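How to freshen up canvas trainers (and get the insoles back in flat)

I wear canvas trainers from the first dry day of spring until my toes complain, and by June mine are usually a disgrace. The uppers go dusty, the white soles turn a sort of porridge colour, and the insides are best not discussed. So I've done this more times than I'd like to admit, and it only takes an evening plus drying time.

First, laces out. Pop them in a mug of warm water with a squirt of washing-up liquid and forget about them. Then get the insoles out, if yours aren't glued down. Slide two fingers in at the heel, lift gently and peel towards the toe. If one sticks, stop and work along the edge - I once tore a perfectly good Serkico insole in half by yanking it!

Brush off any dry mud before you go near water. For the uppers I use an old nailbrush and soapy water, barely damp, going with the weave. The rubber gets a paste of bicarb and a little water, rubbed on with a toothbrush and left for ten minutes. Wipe it off with a wet cloth and do it again if you need to (I always need to).
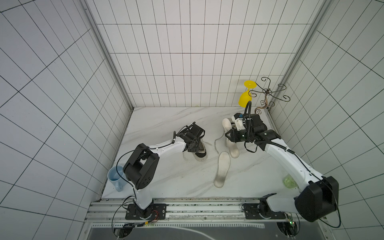

Photo: Nipon Kongkaew

Keep the insole and the shoe apart while you work on them. A black canvas shoe with a thick white sole, like the one in Nipon's photo, needs two cloths, one for the fabric and one for the rubber, or you'll smear grey all over the bit you've just cleaned.

Insoles get a wipe on both sides with the soapy cloth, then a dry towel pressed down hard. Don't soak them. Stuff the shoes with kitchen roll, change it after an hour or so, and leave everything somewhere airy overnight. Not on the radiator - the glue hates it.

To put an insole back, loosen the tongue right up, curl the sides in slightly and feed it in toe first. Push it all the way forward, then press the heel down with your thumb and run your hand along to check for ridges. If it keeps riding up, take it out and start again. Laces go in last, once they're properly dry.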